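Home Posts Workshop Notes About Contact

House rules for the two-arm cell

15 March 2024

I've been meaning to write these down properly since November, when I started running the gear job on two arms. Up to then the rules lived in my head and on a strip of tape stuck to the monitor. Then Marleny Carhuamaca started sharing the setup with me, and after a week of me saying "oh, don't do it like that" she asked for a list. Fair enough.

The job itself is small. There's a flat plate with three upright pins and a big hole in the center, and there are spur gears that go on the pins. Two arms, one from each side. The control script is called Bresik and it is mine, so complaints come to me. The logging tool is Seok, which I didn't write and mostly like.

I read the official robot safety standards when I started, or the parts I could get at, and I'd tell anybody to do the same before buying a second arm. They are written for people with fences and a safety department. What follows is smaller than that and doesn't replace any of it.

The cloth goes down first

Everything sits on a dark, plain cloth. I tried bare concrete, and dropped gears rolled for the wall. I tried a white sheet and the shiny parts washed out under the lamp. Dark gray has been fine.

The rule is to pull it flat before each session and leave it alone after that. Small creases are OK. A ridge is a problem when it's under the plate, since the plate rocks and the pins lean with it. Press on the plate with one finger on each side. If it moves, lift it, smooth the cloth, put it back. Don't tug the cloth with the plate on it.

No parts under the arms at the start

Gears start where both of us can see them from the stop button. I broke this one myself more than anybody. It's easy to set a gear down beside the plate and forget how much room a wrist takes up when it comes down. If a gear is under an arm or a gripper, the run doesn't start. If it gets there during a run, pause, back the arm off by script, and then move the gear by hand. Never reach under an arm that is holding position. It feels solid, and it's only solid as long as it has power.

Cables get a look of their own

Of all the rules this one took me longest to write. My first version said "keep cables tidy," and that means nothing. You can tie a cable down so neatly that it pulls out at the far end of the reach. Mine are left with slack, and slack makes loops, and a loop will catch on a bracket if you let it.

So now it goes like this. Before the first run, move each arm slowly through its full reach, one at a time, with a hand on the stop. Watch the cable and ignore the gripper. The loop must never pass over the pins and must never get between the two grippers. If it lies on the cloth it has to slide freely. Any change to the clamps or ties means doing the check again for both arms, including the one you didn't touch.

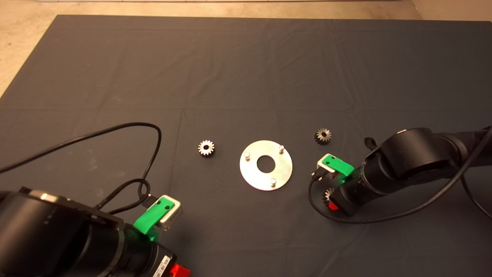

Plate between the two green brackets, gears not yet all clear of the right arm.

I'd call that layout a "not yet." The left side would pass. On the right I'd want the arm backed off and the gear under the gripper brought out into the open. I'd also go over the cable on that side again, where it loops below the gripper and runs back across the cloth.

One arm over the plate at a time

With two arms it's tempting to let them both work over the plate. Bresik has a simple lock for this. Whichever arm asks first gets the space over the pins, and the other waits outside it until the first has gone all the way back out. It's slow. I timed ten runs with the lock and ten without, and the lock costs a few seconds each time, which I can live with. The grippers touched once without it and cracked a bracket.

Please don't turn the lock off to "just try something." If you need it off, set the speed to the lowest step, take the gears away, and put a note in Seok saying so.

Brackets are bright for a reason

The first ones I made were black, same as the arms, and at a glance you couldn't tell where the arm ended. Green shows up against everything else on the cloth. New brackets get made in the same color. If you're out of it, wait.

They also get checked for cracks near the screw holes every 165 runs. I picked that number after going back through the log and looking at when the early ones failed, and then taking a bit off. The current pair has 219 runs on it and passed its check without trouble. Write the count on the card when you swap one.

Logging

Every run gets logged, good or bad. We have over 3568 of them now and the bad ones are the ones I go back to. Minimum entry: who was at the stop, which gears were used, whether the lock was on, what went wrong in plain words. "Failed" is no use to anyone. "Gear tilted on the upper pin, stopped by hand" is plenty.

If you stop a run by hand, say so even when it turned out you didn't need to. I had a spell of leaving those out because they looked bad in the totals, and then I couldn't work out why one gear position had such good numbers. I'd been stopping it early every time.

Ending a session

Arms go to their rest position before power comes off. Gears go in the tin, plate goes in the drawer, cloth gets shaken out and folded. Metal bits left in the cloth end up in the gear teeth the next day.

A reader from Grarley wrote to ask if I'd share the lock part of Bresik by itself. I will, once I've pulled out the bits that only make sense for my arms. The person who runs the Lekine blog has a different way of handling shared space, with timed slots for each arm, and I want to try that first on an empty cloth at low speed. Marleny thinks it'll be slower still. I'll post the times when I have them.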